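Esix Renews "Pidumville" for a Second Season, Against Its Own Advice

PIDUMVILLE, July – Esix, the streaming service best known for canceling things, today announced that it has renewed its drama series "Pidumville" for a second season of 16 episodes. The decision was made by the same programming department that described the show last winter as "a soft bet," and which has since asked that the phrase be left out of press materials.

Filmed in the town of the same name and produced by Vidal, "Pidumville" follows two rival families who own the only two bakeries on one street and have not spoken to each other since a wedding. The first season ran for 29 episodes, many of them about the wedding. Viewers who hoped to learn who moved the cake will be pleased to hear that the second season opens with a full answer, followed by a different answer in the next episode.

"We listened to the audience," said a spokesperson for Esix. "The audience wrote to us at some length. One letter came with a family tree and corrections."

The service received 683 letters in the month after the finale, a personal best for a department that had been using its mail tray to hold sandwiches. Of these, 331 asked for the return of the younger bakery heir, last seen boarding a ferry in bad weather with the recipe book. Esix can confirm that the ferry has docked. It declines to say where, or who was on it, though the actor in question has been seen at costume fittings and has not been careful about it.
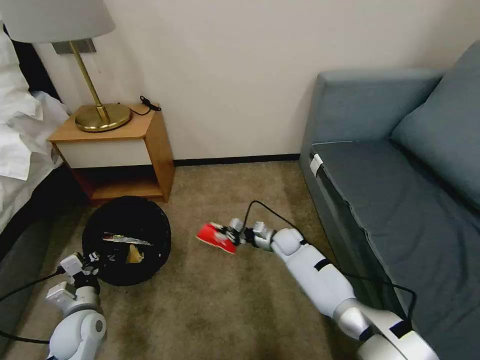
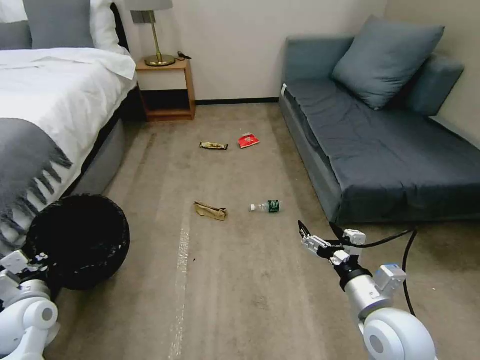
The second season also brings a new arrival in the form of a talent agent who comes to town for a weekend, takes a room above the pharmacy and stays for 14 episodes. The part has been cast, and the performer will be announced once the contract is signed and the performer's mother has stopped announcing it herself.

Music will again be supplied by Vurar, the four-piece band whose theme song spent most of the spring being hummed by people who claimed not to watch the show. Vurar has recorded a new version for the coming season. It is slower and has a key change. The band regards this as a bold step, and Esix regards it as eight seconds longer than the opening titles, so the titles are being made longer.

Some changes have been made behind the camera. The writers' room has moved to a building with windows, after complaints that too many scenes took place at night. The dialect coach has been thanked and released, as the town turned out to have no particular accent. The dog will be played by the same dog.

"I think people see themselves in these characters," said a producer at Vidal. "I hope they don't, because the characters behave terribly. But the letters suggest otherwise."

Critics were divided on the first season. One called it "a long afternoon with someone else's relatives," a line Vidal has placed on the poster. Another praised the bread.

Filming begins in September and is expected to finish before the snow, or to include it. Residents of Pidumville have been told that parts of the main street will close between 6 a.m. and noon, and that the second bakery is a set and does not sell rolls. A sign saying so went up during the first season. A larger sign is on order.

The first season is available now on Esix, with all 29 episodes in the correct order following last month's update. Interview requests for the cast may be sent to the Esix press office, which asks reporters not to include questions about the cake.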